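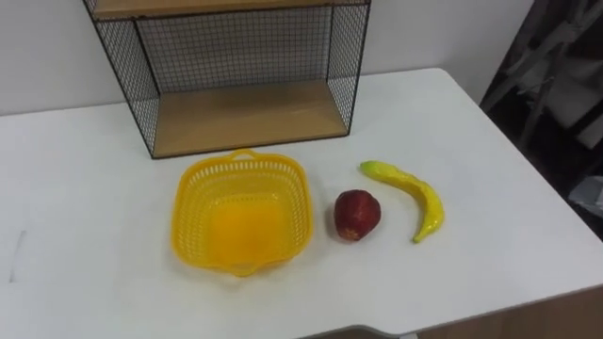

Flindar Workshop Releases Plans for Shared Tabletop Arm

FARKBRIDGE, March 31, 2018 – Flindar, a member-run workshop in Farkbridge, today released the build files for Valau, a tabletop robot arm designed and assembled by its members. The release includes printable part files, a wiring diagram, the parts list and the control code.

Valau is built for pick-and-place work at household scale. The standard test uses a yellow basket, an apple, a banana and an open wire shelf with wooden boards. The arm must place both pieces of fruit in the basket and then set the basket on the lower board. A full test is 200 runs, logged by the control code.

The arm has a rated payload of 300 grams and is driven by hobby servos on a 17-volt supply. Joints are printed in 2 halves and bolted, so a worn gear can be changed without removing the arm from its base.

"The shoulder joint took most of our time," said Tekle Kahsay, who led the mechanical work. "The first version sagged under load. The current one has a counter spring."

Mebrat Mamo wrote the control code. A revised gripper, named Hassanpour, is planned for July.

The files are free to download from the Flindar website. Printed part kits are available for pickup at the workshop.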